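Leltis Backdrop Cloth, Black

If you've ever tried to hang a bedsheet behind a craft fair table and watched it slide down by lunchtime, you'll know why we started carrying the Leltis. It's a heavy black cloth made by Horkutier, and it has been one of our steadiest sellers at the Dindthorpe shop for the last 4 years. Teachers love it, and so do puppet people, choirs, and anyone with a plain wall they'd like to forget!

The cloth is sewn with a deep pocket along the top, so it will slip over a pole or a tension wire, and there are 7 grommets if you'd prefer to tie it up. It comes in a single width, but two can be overlapped for a wider wall, and plenty of our customers do just that. The weight is around 700 grams per panel with the hem included.

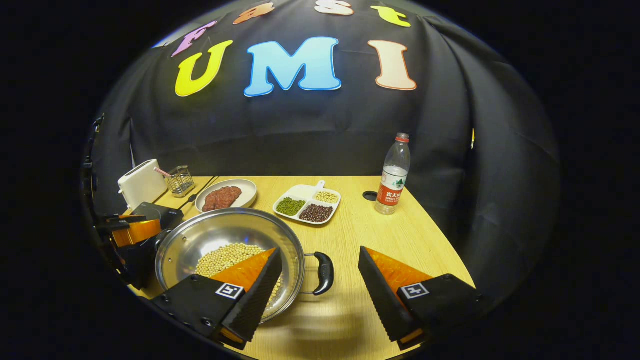 Black backdrop with bright cut-out letters, behind a light wood-grain table.

Paper and card shapes go up nicely with small safety pins or a bit of double-sided tape (try a corner first, please, as some tapes are stickier than others). The cloth will arrive folded, and you may see a few creases when you first open it. A night on the pole softens them, and a steamer on low does the rest. Please don't iron it on high.

Wash cold, hang to dry. The Pan carry bag is sold separately and holds 2 panels. Orders placed before noon go out the same afternoon.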